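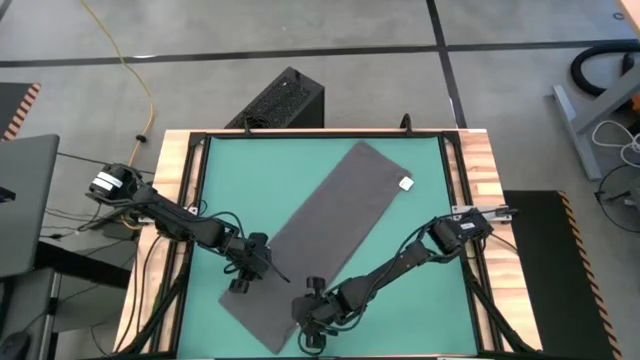 Is it worth going to Wilten for the open day at the Desia weaving mill?
It is worth the trip if you like cloth and do not mind noise. Plan half a day, wear flat shoes, and go in the morning, when the looms are running.

I went in October with my sister-in-law, who sews, and I want to write down what we saw while I still remember it. I have kept a household linen shop for a long time, but I had never stood inside a mill. I knew towels from the wrong end, so to speak: from the carton, the price list and the complaint.

Getting there

Wilten has a small station, and from it one walks along the Bustine, a narrow river which is brown after rain. The walk took us 25 minutes because we stopped for coffee. There is a bus, but its timetable was behind a scratched piece of plastic and we could not read it. The mill is on the left side after the second bridge. You will see a long brick building with a roof like the teeth of a saw. The windows in that roof face north, so that the weavers have even light without direct sun.

At the gate we received a paper badge and a pair of foam ear plugs. Please do not put the ear plugs in your pocket as I did. In the first room I already had to look for them.

The yarn store

Our guide was Beatriz Aguiar, who is responsible for the warping room. She speaks quickly and she answers every question, also the ones which are not very clever. We were eleven people, among them two children who behaved better than their father.

The yarn store is cool and smells a little like wet cardboard. The cones stand on wooden pallets, and the air is kept humid on purpose, as dry cotton yarn breaks more easily. Mrs. Aguiar gave each of us a short end of yarn and told us to untwist it between our fingers. A low-twist yarn opened almost by itself and fell apart. A high-twist yarn curled back like a small spring. The first one makes a soft towel which drinks a lot of water, and also one which loses fluff in the first washes. The second one makes a firmer towel. In my shop people ask for a towel that is very soft, very absorbent, never gives fluff and lasts for twenty years. Now I have at least a better explanation for them.

Warping and threading

I had imagined that weaving is the long work. In this mill, the preparation seemed to me much longer. For one of the narrower cloths, around 3000 threads have to lie side by side on the beam, all with the same tension. If one of them is too loose, it makes a line in the cloth from the beginning to the end.

After this comes the threading. Every warp thread goes through its own heddle, a thin wire with an eye in the middle. A machine does it for the standard cloths, but for samples it is still done by hand, with a flat hook. Percy Puma was sitting at the threading frame when we came in. He has done this work since he left school, and he let my sister-in-law try. She managed four threads, of which one was in the wrong place. He took it out without a word and gave her the hook again.

He told us that a mistake in threading repeats itself over the whole length, and that he prefers to find it before lunch. I asked him if his eyes become tired. He said that it is more the neck.

The loom hall

For the loom hall you need the ear plugs, and the guide uses a small board with printed cards. I found this very practical. She lifted a card with the word WEFT and pointed, and everybody understood.

The hall was built for 148 looms, of the old kind with a shuttle. Today there are far fewer, and they are wider and faster. The floor still has the marks where the old ones were bolted. Mrs. Aguiar told us, back in the corridor, that older people in the town could hear from their kitchens if the mill was working well or badly.

There were three kinds of cloth in work during our visit: a plain weave for dish towels, a terry with loops, and a waffle. The terry loom has two warps. One is tight and makes the ground, and the other is slack, and is pushed up into loops when the reed beats forward. I had sold terry for half of my life and could not have explained this.

The waffle was for me the best part. On the loom it is completely flat and a bit disappointing. The long floating threads are under tension and cannot do anything. Only when the cloth is taken off the loom and washed do the threads pull together, and then the small squares become deep. The cloth gets narrower and shorter by a good amount. So please do not be angry with your shop if a waffle towel changes its size in the first wash, but do ask whether it was washed before sewing.

The sample table

After the hall we went to a quiet room with a long table and could touch everything. I think we all had waited for this. The mill's own line is called Taipe, and it comes in towels, bath mats and a light blanket. Here are my notes, in the order in which the samples were passed to us.

Dark gray plain cloth. Dense and heavy, with a hem that is turned twice. Good for a kitchen. It will show flour, but not coffee.

White terry. Very nice, and the most expensive. I would not buy it for a family with small children.

Blue waffle, unwashed. Flat and stiff. They keep it on the table only for comparison with the washed one.

Dusty pink with small raised bumps. The surface is rough in a pleasant way, and the bumps stand in loose rows. With such a structured cloth, look at the edge and pull it gently, because a poor edge will open there first.
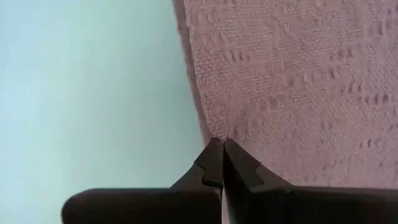 Washing advice from the finishing room

In the finishing room there is a washing machine as big as a garden shed, and beside it three normal household machines, which they use for testing. The woman who works there gave us advice which I repeat here as well as I can.

Wash new towels once before you use them, without softener. Softener leaves a film on the cotton, and the towel takes up less water. Do not fill the drum more than two thirds. Shake each towel before you hang it, so that the loops stand up. If one loop is pulled out, cut it with scissors and do not pull it further. A terry cloth will not run like a knitted one.

She also said that most towels which come back with a complaint have nothing wrong in the weaving. They were washed together with something that has a zipper.

The shop and the café

The factory shop is in the old boiler house. Prices for seconds were good, but look at them in daylight near the door. I bought four dish towels and a gray bath mat. My sister-in-law bought remnants by weight and then had to carry them to the station.

The café has soup, bread and one kind of cake. It closes at 2, which we learned at ten minutes before 2.

Some practical points

The tour takes ninety minutes and there are stairs between the yarn store and the warping room. A freight elevator exists, but you must ask for it at the gate. Photography was allowed in the sample room and not in the loom hall. There is a coat rack at the entrance, and I recommend to use it, as the loom hall is warm and my wool coat was full of lint in the evening. The next tour group was already waiting at the gate when we gave back our badges.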